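Betreff: Re: [salasine-chor] Noten, Probenraum, Bus nach Gornurlow

Eleni Ristić schrieb:
> Liebe alle, wer hat noch Leihnoten von Perić zu Hause? Der Verlag
> will die Partituren im Oktober zurück, sonst 100 Euro Gebühr.
> Und: bleibt es beim Bus um 7 Uhr?

Hallo Eleni, hallo Liste,

ganz kurz, bin auf dem Sprung. Noten: 2 Hefte liegen bei mir, bring ich zur Probe mit. Bitte alle vorher die Bleistifteintragungen ausradieren, auch die Atemzeichen! Letztes Mal gab es deswegen Ärger.

Bus: ja, 7 Uhr, Parkplatz hinter der Schule. Grikbridge hat den Vertrag noch nicht zurückgeschickt, ich ruf nacher nochmal an. Kosten bis zu 300 Euro, je nachdem ob der Fahrer in Gornurlow wartet oder leer zurückfährt. Warten wäre mir lieber, wegen der Podeste im Kofferaum. 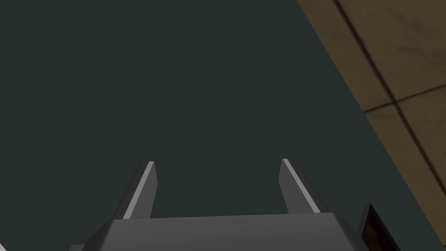
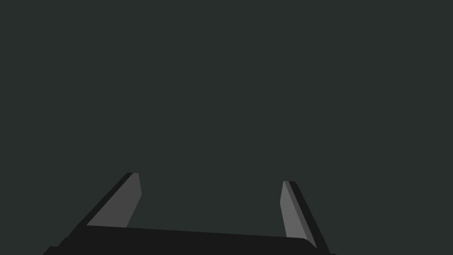
Zur Reihenfolge im Konzert: das langsame Stück bitte vor die Pause. Der Alt ist danach immer zu tief, und mit dem Echo in der Kirche hört man das bis in die letzte Bank. Zugabe wie im Frühjahr, auswendig. Tenöre, zweite Strophe nochmal anschauen, das war wackelig.

Kleidung schwarz, Mappen auch. Wer keine hat, bitte hier auf der Liste melden und nicht bei mir privat, ich verlier sonst den Überblick.

Einsingen vor Ort 17 Uhr, Schlüssel hat der Organist.

Gruß in Eile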